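Unit 4: Reinsurance, or Who Insures the Insurer?
Updated July 6, 2022

Welcome back! Last unit we priced a single policy. Now we get to my favorite part of the course – what a company does when it has sold too many policies in one place.

Take Ellon Mutual, our class company. It covers 4000 homes along the Staltitz valley. One bad flood could hit most of them at once, and Ellon doesn't have the cash for that. So it buys cover of its own from Clirer Re.

There are 2 basic shapes to know.

Quota share: Clirer takes a fixed percentage of every premium and pays the same percentage of every claim. Easy to work out on a napkin!

Excess of loss: Ellon pays claims up to a set amount, called the retention. Clirer pays above that, up to a limit. Past the limit, Ellon is on its own again, and students forget this every single year.

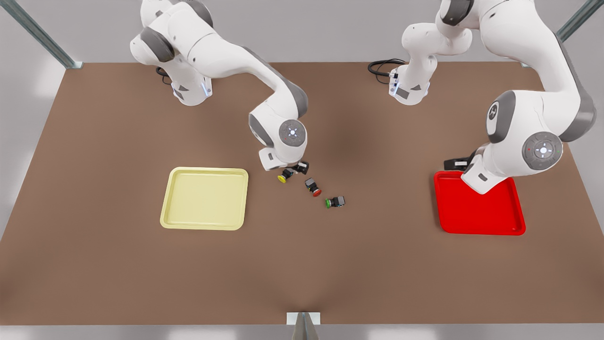 Now try moving the retention up and watch the price of cover fall. How high would you dare to go? Bring your answer and your worksheet to section, and read the Alarcón treaty before then, especially the clause on what counts as one event. It's short, and it's great fun to argue over.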